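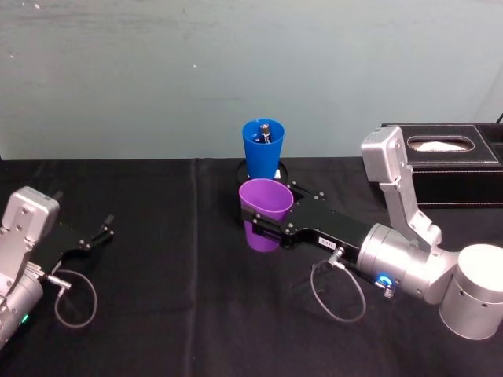

Welche Farbe bekommt der Becher für den Saft?

Der Saft kommt in den violetten Becher, das Wasser in den blauen.

Lesezeit: 3 Minuten

Im Nachbarschaftshaus Wanwood gilt ab sofort eine Becherordnung. Sie umfasst eine Seite, wurde am 17. Okt. 2025 ausgehängt und beendet einen Zustand, den das Haus im Aushang als »freie Becherwahl« bezeichnet. Wer in den vergangenen Monaten dort nachmittags etwas getrunken hat, kennt ihn: Gläser ohne Geschwister, Kaffeetassen mit Apfelschorle und ein Zahnputzbecher, dessen Herkunft ungeklärt bleibt.

Angeschafft wurden 38 Kunststoffbecher in Blau und Violett. Sie sind nach unten hin schmaler und lassen sich deshalb stapeln, was im Hängeschrank über der Spüle einiges ändert. Bisher musste man dort vor dem Öffnen eine Hand unter die Tür halten. Zerrin Soylu, die den offenen Nachmittag leitet, hat den Schrank nach eigenen Angaben drei Mal ausgeräumt und vier Mal wieder ein. Den Unterschied konnte sie auf Nachfrage nicht erläutern.

Gestritten wurde trotzdem, und zwar über die Farben. Wael Lamrani aus der Küchengruppe hatte im Mai vorgeschlagen, alle Becher in einem einzigen Farbton zu kaufen, »dann kann niemand etwas falsch machen«. Der Vorschlag fiel durch. In der Runde war man offenbar der Ansicht, dass die Möglichkeit, etwas falsch zu machen, zum Vereinsleben gehört.

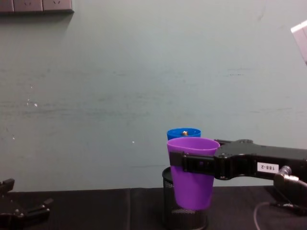
Schwarz ist gesetzt

Ebenfalls geregelt ist nun das Tischtuch. Es ist schwarz und bleibt schwarz — auch beim Sommerfest, wo bislang Zitronen aufgedruckt waren. Khadija Shawky, zuständig für Wäsche und Dekoration, verweist darauf, dass Blau und Violett auf dunklem Stoff gut zu erkennen seien. Dass man auf dunklem Stoff auch jeden Krümel gut erkennt, steht nicht in der Becherordnung, wurde aber in der Sitzung mehrfach erwähnt.

Gebügelt werden die Tücher vorerst nicht. Der Punkt stand auf der Tagesordnung, danach meldete sich sechs Minuten lang keiner, und man ging zum nächsten über.

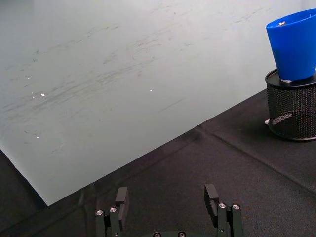
Schwarzes Tuch mit Falten, dahinter eine graugrüne Fläche mit Schlieren.

Was die Flecken im Haus betrifft, so liegt ein Angebot der Malerfirma Painemal vor. Nicanor Robles hat es eingeholt und hält es für angemessen, die übrigen Mitglieder halten es für ein Angebot. Entschieden wird im nächsten Jahr, sofern bis dahin ein Farbton gefunden ist. Graugrün hat Fürsprecher, schon aus Gewohnheit.

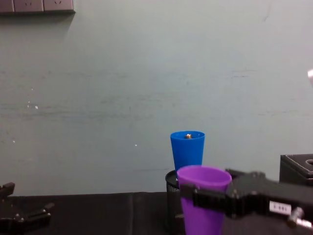
Violett vorn, Blau dahinter.

Für die Rückgabe gilt: Becher ausspülen, nach Farben sortieren, Öffnung nach oben abstellen. Letzteres hat Uzma Zaidi durchgesetzt, gegen eine Minderheit, die Becher grundsätzlich auf den Kopf stellt und das weiterhin zu Hause tun darf. Heißgetränke bleiben in den Tassen. Über Suppe wurde noch nicht gesprochen.

Das Haus im Nachbarort Kitwood hat bereits Interesse an der Regelung angemeldet und um eine Kopie gebeten. Die alten Gläser stehen bis Monatsende im Flur zum Mitnehmen bereit, der Zahnputzbecher ebenfalls.

Kontakt | © 2025 Gorkevwood Lokalblatt | Nach oben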